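How do you fold a printed T-shirt so you can still tell which one it is?
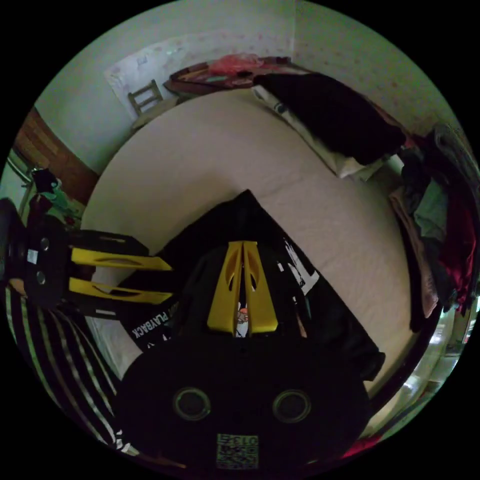

Folding station, also known as the bed.

Posted by Heriberto Valdovinos in Laundry & Closets

Nearly all my shirts are black. The only thing separating one from another is what's printed on it, and once they're folded they become a stack of identical dark rectangles. Every morning I pull out three to find the one I want, and by the weekend the drawer looks like somebody was searching it for evidence.

The PLAYBACK one is my test case, with big white block letters. I fold on the bed because I don't own a table large enough, and whatever hasn't been dealt with gets heaped on the pillow until bedtime forces the issue. I've tried folding in thirds and the lettering always ends up inside. Is there a method, or do I need to start wearing colors?

Jaqueline Manríquez
Put it face down, which feels wrong if you're trying to keep the print visible, but go with it. Smooth it from the collar to the hem. Bring one side in to about the middle of the shoulder, fold the sleeve back on itself, then do the other side to match. You should have a long strip. Fold the hem up to just short of the collar, then in half once more, and turn it over. The chest print ends up on the outside. If yours sits low or runs around the side, move the last fold up or down until some of the letters show. You only need enough to recognize.

Then stand them in the drawer on their folded edge, like files. I did two drawers in May and they've held up fine – mostly.

A soft mattress makes this harder than it should be. A big cutting board under the shirt helps.

Sverre Kvam
I roll mine. Takes no time. Can't read any of them either, but I've stopped expecting to.

Fulgencio Aguirre
Jaqueline's way works. Iron or smooth the print from the inside if it's the thick rubbery kind, or it sticks to itself in the drawer. Also, Heriberto, buy a gray one.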